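About Kiltau

Kiltau is a small company which tries to answer a simple question: can a machine do the ordinary work of a house or a shop floor yet? We are asked this almost every week, by families, by hotels and by owners of small workshops. Our answer is "some of it, slowly", and the rest of this page is about what we mean.

We started as three colleagues in the back of a print shop in Stistitz. At that time we repaired packing machines, and one customer asked if a robot arm could put the lost items from his hotel rooms into a tray, so that the reception could sort them in the morning. We said yes too quickly. The work took us the whole winter, and in March we gave him back half of his money. But we had learned a lot, and we wanted to continue.

What we work on

We choose chores which a person does without thinking. To pick up a small thing and put it in a tray is one of them. To wipe a table, to coil a cable, to close a box, to hang a towel are others. At present our list has 205 chores, and each of them is written on one page, with a clear start and a clear end. If two of us cannot agree whether the chore is finished, we write the page again.

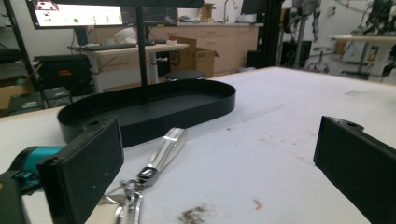 Small personal things are harder than they look. A key ring has a soft part and a hard part, and they do not move together. When the fingers take the strap, the metal hangs down and swings. When they take the metal, it can turn and slip. A person corrects this in the hand and does not notice it. A machine must see it, or feel it, and then decide. Shiny metal is also difficult for many cameras, as the reflection changes with every movement.

For this reason we do not publish only our best attempt. Every chore on our list is tried 100 times before we give a result, and the failures are written down with the same care as the successes. Today there are 28 chores which we would let a machine do without a person standing next to it. Most of them are dull. We are quite proud of them.

Where it does not work yet

Laundry is still mostly a human job. So is anything with a thin plastic bag. Cables are a special trouble for us, because they are long, they have their own shape, and they catch on other things. We have made progress with short ones. With long ones, we ask our customers to be patient, or to keep the cable in a fixed place on the wall.

The shop floor is a little easier than the home. In a workshop, people accept that a tray must stand always in the same area and that the light stays on. At home nobody wants to live like this — and we think they are right.
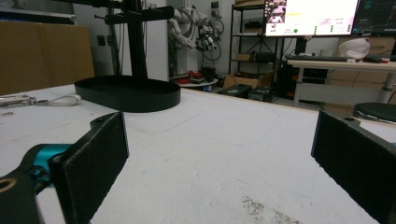 Our second group works from Ivham and looks after the planning side: in which order a table should be cleared, what to do when an object is not where it was before, when to stop and ask. This last one is our favorite subject. A machine which asks one good question is, for us, more useful than a machine which is fast and breaks a cup.

How we work with customers

We are a team of 8 and we take few projects at one time. First we visit you and watch the work being done by the people who do it now. Then we tell you which parts we can try, which parts we would leave, and what it will cost. Sometimes our advice is to buy a better shelf. We have our own test method, called Koyama, and we explain it to every customer before we sign anything.

Visitors are welcome on Wednesday afternoons from 2 p.m. Please write to us before you come, and bring a small object from your home or your work if you like. We will try to pick it up, and you can keep the score.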